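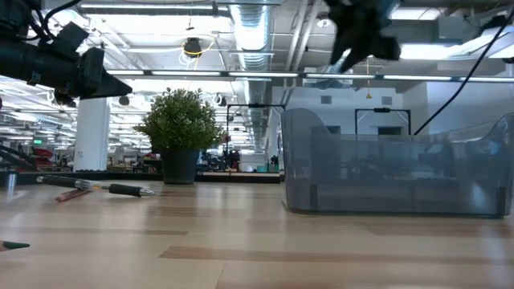

I spent a September morning at Tritance, where the job of tidying desks between shifts is slowly going to the arms, and what I mostly wanted to know was how the people felt about it. Yi-chun Poon used to do the resets herself, up to 40 tables a day, and she laughed when I asked if she missed it. "My knees don't!" Now she plans what the arms practice on, and it's humble stuff — a couple of pens, a smoky-gray plastic bin, a bushy little plant in a dark pot. She says the pens give her more trouble than anything else (I'd have bet on the plant).

Darragh Madigan is less sold. He got two weeks of training and a new title, and he still misses chatting his way down the rows with a cart. The pay is better, he'll give them that. He eats lunch with the night crew now, who want to know when their turn comes, and he hasn't got an answer for them yet.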